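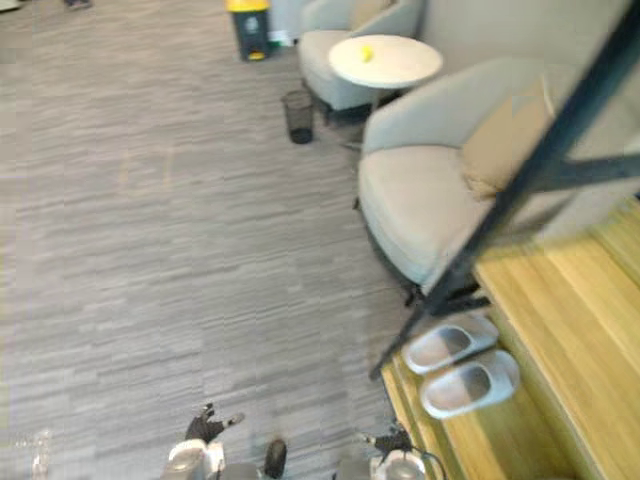 Never put oil on the finger joints, one reader wrote after our last piece on looking after a household robot, it only collects carpet lint. We took that advice to the technician who maintains a two-armed Koltita for Huttunen, the service firm in Mescombe, and it was the first thing we asked about.

"The reader is right," the technician said. "Oil holds lint, and lint gets down into the joint. I use a dry brush. If a finger is stiff after brushing, it comes off and goes to the bench."

The Koltita does small tidying jobs at floor level, mostly slippers and laundry. Its hour counter was at 1,437 when we spoke. Every 100 hours it gets the short service, which is brushing, a cable check and a finger test. Every 200 hours it gets the long one, with the wrist covers off.

We asked what goes wrong most. The answer was cables.

"The one at the wrist, first of all. It needs slack or the wrist can't turn all the way. Give it too much and it catches on furniture. I set the loop by turning the wrist to both ends by hand, power off, and then I fix the tie. People want a measurement from me. I don't have one, I do it by feel and then I check it at both ends again."

Floor cables matter too. Before any test the technician walks the path the robot will take and moves whatever can be moved. A cord that has to stay gets marked on the floor map so the base keeps clear of it.

The finger test is done on real household things. The technician tried foam blocks for a while and gave them up. "A foam block is the same every time. Slippers aren't. One kind folds when you pinch it and another kind has a thick sole that hardly gives at all. If the grip is set for the stiff one, it crushes the soft one."
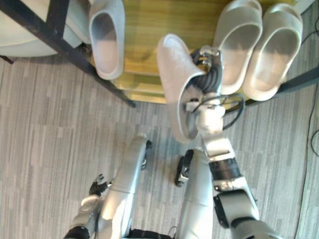

Setting the grip takes most of a morning. The number in the settings menu runs without units, and this machine is at 210 on the right hand. The left hand is set lower – it had a finger replaced in July and the new one closes harder than the old one did. The technician expects to bring the two closer together as the new part wears in.

Does the order of the work matter?

"Cables, then fingers, then camera. I did the camera first once, and then I took the wrist cover off for something else and had to do the camera all over again."

The wrist camera is wiped with a dry lens cloth and then checked against live pictures from close range. Dark knitwear is the hard case. The software has trouble finding an edge in it, and a smudge on the lens makes that worse. The technician looks at the picture on a laptop before letting the fingers close on anything.

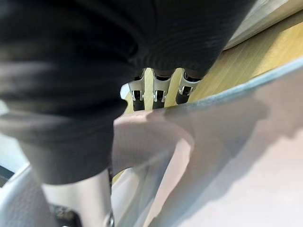 A gripper finger just below a fold of dark knit fabric.

Spare parts come from the Nenside depot. Fingers usually arrive within the week. Wrist covers take longer, and the technician now keeps two on the shelf.

"The screws are the other thing to keep," the technician said. "They are small and they roll. I have a magnetic dish and I still lose them."

We asked what an owner can safely do at home. Brush the fingers, the technician said, and look over the cables with the power off. Leave the covers alone. And write down the hour count whenever something odd happens, even if it clears up by itself.

"I get calls that say it dropped something last month. Last month is no use to me. Give me the number on the counter and I can go into the log and find it."

The next long service is due at 1,600 hours. The technician plans to open the left wrist first.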